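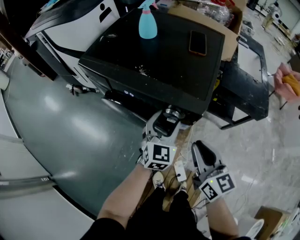
Both grippers reaching toward the big black case, Saturday.

I went along to the Stollitz college open day and spent most of it with the robotics club! Lærke Eyvindsson, a second-year, talked me through their project — you hold a gripper in each hand, each with a patterned white cube on it, and the club records how you move so their arm can learn from it. They've got 622 recordings so far and want 2,000 by April. I had a go myself and dropped the sponge twice. Tea was 80p, and I stayed until they shut at 7.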